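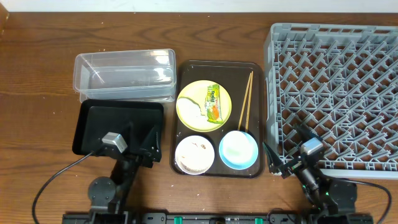 I promised in November to write down what I think of the two finger sets, and only now I have enough runs to do it. The task is still the same one, clearing a tray after a meal. Plates and bowls go to the rack, chopsticks go to their own place, and the paper goes away. For a person this is maybe one minute of work. For my two arms it is the hardest thing I have given them.

The first set of fingers is from Murton. They are short and quite stiff, and I liked them from the first day when I was stacking blocks. With plates they disappointed me. The rim of a plate is thin and sits low, and a stiff finger must arrive at exactly the right height or it pushes the plate across the tray. When the grasp is good, it is very good, the plate does not turn at all on the way to the rack. But I had to repeat many grasps.

The second set is the Genisby, longer and with a narrow tip. I did 100 runs with each set, always with the same dishes, and with the Genisby I had only 4 dropped bowls. I was surprised by this, I expected a long finger to bend too much. Chopsticks are also easier, although picking up one without moving the other is still mostly luck. Halvard Moen wrote to me that he glues a thin strip of rubber on the tips for this. I tried it for one evening and the strip came off in the second hour, so maybe I bought the wrong glue.

Crumpled paper is no problem for either set. It can be grabbed from any side.

Now the cameras. I have one on each wrist, and I had also the idea to remove them and work only with the fixed view, to have fewer cables. I trained on 443 demonstrations with the fixed view only, and the arm went down beside the bowl again and again, always a little too far to the right. With the wrist views back, the same number of demonstrations gave a policy that I can leave running while I drink my coffee. So the cables stay. I only have to find a better way to guide them, because a loop that lies on the table can catch on things when the arm turns.

One small thing about the controller: Relu Onu asked me if lowering the gripper speed helps. Yes, for bowls it does. For plates I did not see any difference.

Next I want to try the rack turned by 90 degrees, and a deeper soup bowl that Maritza Ccori has promised to send me. I will keep the Genisby fingers on both arms for now.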